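## Week 5 – Recording demonstrations by remote control

The lab task this week is sorting drink containers into the bin. You drive the arms from the operator station and every run is logged for training. Each pair records 20 runs. The shared set from last term holds 266, and you may use up to 31 of those in your own training split.

Start and end each run with both arms at rest. Move at an even pace and don't stop to think in mid-reach – the policy learns the pause too.
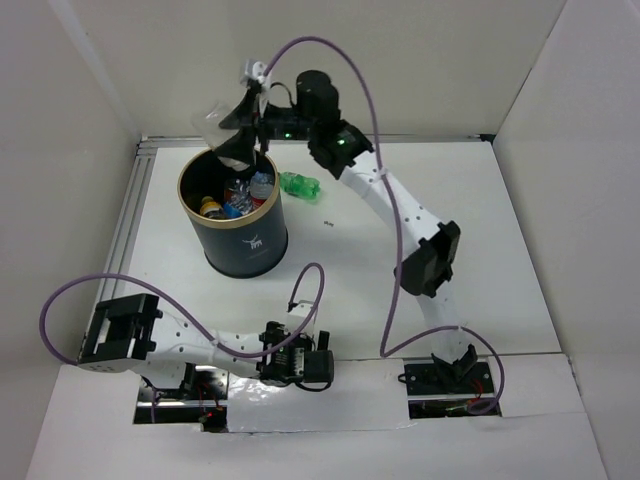
A student in the Uncombe section asked whether a run with a dropped item should be thrown out. Keep it if you picked the item up again without touching the stop button. Mark it "recovered" in the log.

Release over the opening, with the gripper clear of the rim. Soft plastic can cling to the fingers, so open fully and wait for it to fall before pulling back.

**For Wednesday:** read the Böttcher notes on hand guiding, sections 2 and 3. Write one paragraph on when you would guide the arm by hand for this task.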